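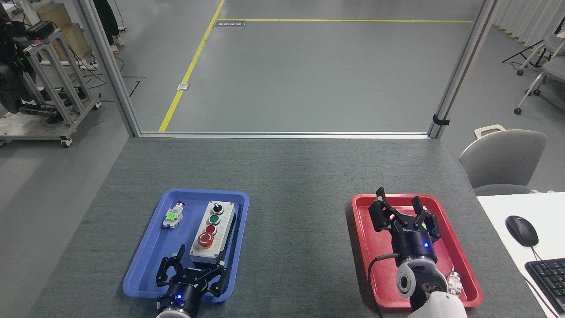
Every couple of years somebody rediscovers the colored tray and tells me it will fix my bench. Blue for one thing, red for another, felt underneath so nothing rolls. I've now read three articles on this and I'm still not sold. A thread.

Reading time: 4 min

First, what the color is supposed to mean. Ask two people and you get two answers. Rosalba Valentini swears red is "not checked yet." Tanveer Rana learned it as "rejects, do not touch." Put those two on the same job and see how long a tray system lasts.

14 replies · 37 likes

I deal with small control stations all day. You know the kind: a box with a selector knob, a green button, a red button and the big red mushroom on a yellow collar. Take one apart and you have screws, contact blocks, gaskets, a legend plate if you're lucky. The claim is that trays keep all this in order.

They keep it in a tray. Order is a separate job and you still have to do it.

22 likes

What I see most often is a complete box in one tray with one loose button module lying next to it. Is that the spare? Is it the bad one that came out? Did it come from some other box? The tray has no idea. A strip of masking tape with four words on it would tell you, and a roll of tape costs less than a tray.

9 replies · 61 likes

And before anyone sends me the page about contact block colors: yes, green is usually normally open and red is usually normally closed. Usually. I've been burned by "usually." Put a meter on it, press the button, watch what it does. Takes less time than arguing.

This goes double for the e-stop. The contact in there should be normally closed, so it opens when the button gets hit. I don't care what color the plastic is or which tray it came out of. Test it.

48 likes

Now the felt. I'll give the felt some credit. Dark gray felt is easy on the eyes and a spring that drops on it tends to stay where it landed. On a bare top the same spring is under the cabinet before you've said the word.

But felt holds on to copper strands. Every little whisker you trim off a stranded wire ends up in the nap, and then it ends up in your next terminal. Junaid Abbasi vacuums his at the end of the day. I asked how many other people in his shop do it. He changed the subject.

5 replies · 29 likes

A word on the Nic Giolla tray set, as I keep getting asked. We bought it at the Wesamstead shop in October. The catalog talks about a "visual workflow." It's trays. They're fine trays. The lip is high enough that a contact block won't hop out when you bump the bench. I would have paid for that and skipped the workflow.

18 likes

The other thing the articles like is the wide gap between trays. Leave clear space in the middle, they say, that's your working zone. Okay. In my experience clear space on a bench is where the coffee goes. By 3 in the afternoon it's coffee, a phone and somebody's gloves, and you're working out of the tray anyway.

7 replies · 83 likes

Someone will bring up the Bovmont course. I took it. Two sessions, and the handout has a tidy drawing of a bench with not one screwdriver on it. I asked Tahira Virk, who had to sit through it with me, whether she'd changed anything afterward. She bought better tape.

31 likes

So what do I do? One job on the bench. Whatever comes off a box gets a tag before it touches any surface, colored or not. Terminal numbers get written down before a wire comes loose. Phone picture if I'm being lazy, and I'm lazy most days.

Trays are for carrying things across the room without dropping them. Good at that.

12 replies · 54 likes

Babar Hashmi has already messaged me to say I'm wrong about red and that it has always meant "waiting on parts." That's a third meaning. Thank you, Babar.

If your shop has a color rule that survived a change of staff, tell me what it is and how long it's been up. I'd like to hear from someone who wasn't the person that wrote it.

604 views · 3 shares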